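Frequently Asked Questions

Please read this page before you write to us. Most of the letters we receive in the beginning of the semester ask the same things, so we collected the answers in one place. Last updated 2024-01-13.

Who can join the club?

Any student of Skallidov College can join, from any department and any year. You do not need to study engineering. Students from other schools are welcome as guests, but they can not take the key for the lab.

Do I have to know programming?

No. It helps if you have written some small programs before, in any language. If you have not, you will start with the hardware group, and somebody from the software group will sit with you when you want to learn. Most of our code is in Python and it is not very difficult to read.

Where do you meet?

Room 247, on the second floor, next to the print shop. The door looks closed even when it is open, so please push it.

What is Edet?

Edet is our main project and also the name of our arm. It has a gripper with two fingers and a small camera at the wrist. A student moves the arm by hand control to do a task, the computer records the movement and the camera picture together, and later we train a model with these recordings. Then we let the arm try the task alone.

How many recordings do you have?

We have 939 recordings which passed the check. We made almost 2000 in total, but many were removed. The usual reasons are that the operator stopped in the middle, or the object was outside of the camera view, or the file was saved without a name.

Which objects do you use?

We use ordinary things that are not dangerous and do not break easily. We like objects with a shape that is a little uncomfortable for the gripper. A plain box is good for the first lesson, but after that you do not learn much from it. Please do not bring glass, knives, or food with sauce.

Can I operate the arm on my first visit?

You can watch on the first visit and operate on the second one, after the safety talk. The talk takes less than one hour. Please tie long hair and leave rings and bracelets in your bag. The red button must always be in reach of your free hand.

I am slow with the controls. Is it a problem?

It is not a problem. Slow recordings are often better for training than fast ones. Most new members close the fingers too early, and it becomes better after several evenings of practice.

What is Hevow?

Hevow is the student competition which we enter every year in May. Each team gets a table and a set of tasks, and the tasks are not known before the morning of the competition. To be in the team you should have taken part in the club for one semester. Other members can come as audience and we try to share the transport.

Does it cost anything?

Membership is free. For the competition each team member pays for his or her own meals. If this is difficult for you, please tell us, and we will find a solution without asking many questions.

Can I use the recordings for my thesis?

Yes, if you are a member and you name the club in your thesis. Write to us with a short description of your topic. We ask you to send us a copy when it is finished, so the next students can read it. 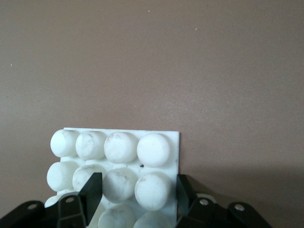 Basirau Robotics Club, Skallidov College
Edet at work, seen from the wrist camera: a white plate with rounded knobs, and the two black fingers of the gripper.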